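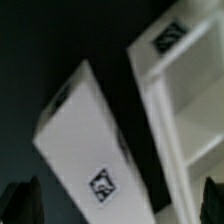
Incidencia 72 — Marcadores del bloque y de la estantería: lecturas intermitentes e identificador repetido
Estado: cerrada
Prioridad: media
Abierta por: Kadir Demirtaş
Fecha de apertura: 2 de septiembre de 2025
Elementos afectados: bloque blanco alto, estantería blanca abierta, juego de etiquetas Hamier
Software de lectura: Dorkska

Descripción del problema

Al colocar el bloque al lado de la estantería, Dorkska pierde la posición del bloque a ratos. El marcador de la cara frontal ancho se lee bien de frente y con luz uniforme. Los de las caras estrechas casi no aportan nada: en cuanto el ángulo se cierra, quedan como manchas oscuras y el programa los descarta. El marcador superior de la estantería se detecta, pero en dos ocasiones se ha asignado al bloque.

Consecuencia práctica: la separación entre bloque y estantería sale mal en el informe. Con el bloque inmóvil, el valor ha llegado a saltar 7 mm entre una lectura y la siguiente.

Pasos para reproducir

1. Poner el bloque de pie junto a la estantería, dejando un hueco estrecho entre ambos.
2. Abrir el perfil Baysal con los valores por defecto.
3. Lanzar una serie de 20 lecturas sin tocar nada.
4. Revisar la columna de identificadores y la de distancia.

Resultado esperado: el mismo identificador para cada pieza en toda la serie.
Resultado obtenido: lecturas sin identificador y, de forma esporádica, el del bloque asignado a la estantería.

Registro

Entrada 1. Soporte
Se pide confirmar el tamaño impreso de los marcadores y si el borde negro está completo. Se pide también el listado de identificadores dados de alta en el perfil.

Entrada 2. K. Demirtaş
Borde negro completo en todos. Medidos con calibre: lado de 59 mm. En el perfil figuran como 60 mm. Alguien redondeó al darlos de alta. El listado va adjunto.

Entrada 3. Soporte
La diferencia de tamaño introduce un error de escala en la distancia, pero es constante y no explica los saltos. Corregir a 59 mm de todos modos y repetir la serie antes de cambiar nada más.

Entrada 4. K. Demirtaş
Corregido. La distancia media ya cuadra con la regla. Los saltos siguen.

Entrada 5. Soporte
Revisado el listado. El marcador superior de la estantería y el lateral del bloque comparten identificador. Las dos etiquetas salieron de la misma hoja impresa por duplicado. Mientras el lateral del bloque se ve muy de canto no molesta, porque no se decodifica. Cuando se decodifica, el programa tiene dos candidatos para un solo número y elige el de mayor superficie.

Acciones:
a) retirar la etiqueta lateral del bloque;
b) imprimir una nueva con un identificador libre;
c) dar de alta el nuevo número en Baysal, asociado a la cara lateral y no a la frontal.

Entrada 6. K. Demirtaş
Hecho a) y b). La impresora Grosus escala al 97 % si no se desmarca «ajustar a página». Primera tirada a la basura. Segunda tirada medida: 59 mm, correcta.
Al despegar la etiqueta vieja ha quedado adhesivo sobre el blanco mate. Limpiado con alcohol isopropílico y paño sin pelusa. Se ha esperado al secado completo antes de pegar la nueva.

Entrada 7. K. Demirtaş
Hecho c). Serie repetida: ningún cruce entre bloque y estantería. Quedan lecturas vacías en las caras estrechas cuando se miran muy en oblicuo.

Entrada 8. Soporte
Comportamiento previsto. Una etiqueta vista casi de canto no contiene celdas suficientes para decodificar, y bajar el umbral solo genera falsos positivos. Dejar el umbral como está. La posición debe calcularse a partir de la cara frontal; las otras se usan como comprobación. Las lecturas tomadas durante un desplazamiento tampoco cuentan: las celdas se funden entre sí y el patrón pierde las esquinas. Activar «descartar borrosas» en el perfil.

Entrada 9. K. Demirtaş
Activado. Última serie con el bloque en reposo: variación máxima inferior a 1 mm. Por mi parte se puede cerrar.

Causa

Identificador duplicado entre la etiqueta superior de la estantería y la lateral del bloque. Como factor secundario, tamaño de marcador mal introducido en el perfil.

Solución aplicada

Etiqueta lateral sustituida, tamaño corregido a 59 mm, filtro de lecturas borrosas activado. Umbral de detección sin cambios.

Pendiente

Destruir la hoja duplicada — sigue en la carpeta de etiquetas Hamier — y anotar en la ficha del bloque el nuevo identificador lateral.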